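The Long Way to Bruvley

A letterbox hunter, a rubber stamp and a hillside that does not want to be climbed

The first clue was written in rhyme, and not very good rhyme at that. "Where the two old fences kiss, take the path you're sure to miss." I missed it. I missed it three times, walking back and forth along a paddock boundary in drizzle, while Ferenc Somogyi sat on a stump eating a mandarin and refusing to help.

"You're looking at the ground," he said eventually. "Everyone looks at the ground."

The path started on the far side of a fallen blackwood, at about the height of my chest. You had to climb over the trunk to see it at all. Once I was up there it was plain as day, a thin track running off through the bracken, and I let out a whoop that must have carried to the next valley. Ferenc put his peel in his pocket and came up behind me.

Letterboxing is the grandparent of every treasure hunt you can play with a phone. You get a set of written clues, you follow them on foot, and somewhere at the end there's a weatherproof box with a logbook and a hand-carved rubber stamp inside. You press the box's stamp into your own book, press your own stamp into its book, pack everything up the way you found it and walk home. There are no coordinates. There's no arrow on a screen telling you that you're getting warmer. I came to it after years of caching with a handheld GPS, and I haven't been so happily lost since I was ten.

The Bruvley circuit is the one people in the hobby kept telling me to try. It starts behind the old rail siding at the bottom of town and finishes on the ridge, and it has 55 boxes if you do the whole lot. Hardly anyone does the whole lot in one go. The clues are photocopied onto coloured paper and handed out at the bakery, where you'll also want a pasty, and they come in three grades. Green sheets are for families. Yellow sheets assume you own a compass. The white sheets were written by Ferenc, and people speak of them the way they speak of certain dentists.

He carved his first stamp from a school eraser with a scalpel blade, a wombat that came out looking more like a loaf of bread. It's still in box two. He has carved 264 since then, most of them for other people's boxes, and he keeps a print of each one in a set of cloth-bound ledgers at home. We spent the evening before the walk going through them at his kitchen table. There are gum blossoms and lyrebirds, a steam engine with every spoke cut clean, a portrait of his late dog Prilico in profile. My favourite was a tiny moth, no bigger than a thumbnail, with so much detail in the wings that I asked for a magnifying glass. He had one ready.
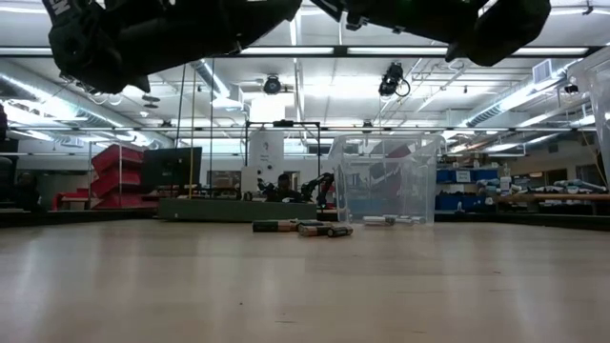
What surprised me most was how much the stamps vary in feel. Soft pink carving block takes a curve beautifully but crumbles if you undercut it. Lino holds a crisp edge and fights you the whole way. Ferenc likes a firm white block for anything with fine lines, and he cuts away from the line at a slope so that each ridge has a broad foot to stand on. Cut straight down and the ridge wobbles when you ink it. He let me loose on an offcut and I produced a leaf. It was a recognisable leaf! I've since carved it onto a proper block and it's now my signature stamp, wonky stem and all.

The ink matters too, and the regulars will argue about it for as long as you let them. Pigment ink sits up on the page and gives a rich colour, but it takes its time to dry and will print itself on the facing page if you shut the book too soon. Dye ink dries quickly and runs if the rain gets to it. I carry a small pigment pad in dark green and a square of blotting paper, and I tuck the whole lot into a zip bag with a pencil. Take a pencil even if you love your pen. Pens sulk on cold mornings.

Back on the hill, the white sheet had moved on from rhyme to riddles. We needed to find "the miller's chair", which I took to be a rock, and spent a cheerful half hour sitting on various rocks. It was a rock, but the one I wanted was down in the creek bed with a flat seat worn into it and a ferny backrest. From the chair you look upstream, pick out the tallest dead tree and take 158 paces towards it. Whose paces? The sheet doesn't say. Ferenc is a good deal shorter than I am, and I overshot by the length of a cricket pitch before I thought to shuffle.

The box was under a ledge behind a slab of bark. It held a stub of candle from some long-ago night walk, a logbook swollen to double its thickness and a stamp of a kettle with steam curling out of the spout. The first entry in the book was from a December heatwave, when a family of five had done the climb before breakfast and left a pressed daisy between the pages. Further in was a run of entries by someone signing as Kwon, who seems to visit every few months and leaves a new haiku each time. The one from last winter was about leeches. I read it aloud and then checked my socks.

I love this part more than the finding. A cache log on a website is usually a line of thanks and a date. A letterbox book has handwriting in it, and coffee rings, and drawings by kids who've been handed the pencil to keep them busy. People write down what the weather was doing and which birds they heard. Someone had sketched the view from the ledge, and I held the page up against the real one and could match every hill.

We ate our lunch there and went on to find two more before the light started to go. The last of them is named Jikudix on the sheet, with no explanation, and I won't give you one either, as working it out is half the climb. Have a pencil handy and think about mirrors.

If you'd like to try Bruvley, the new sheets come out on 6th May, with several boxes shifted after the summer's track work and a fresh green loop that's fine for small legs. The siding has parking and a tap. Wear long trousers, because the bracken is shoulder high in places and scratchy with it, and let the bakery know which grade you've taken so there's a record of who's up on the ridge. You don't need your own stamp to start. A thumbprint in the logbook is a perfectly respectable signature, and plenty of old hands still use one.

I've been back twice. I have the yellow sheets finished and a good bite taken out of the white ones, and I'm stuck fast on a clue about a bishop and a bucket. I've written to Ferenc for a hint. He sent me a postcard with a stamped wombat on it and nothing else.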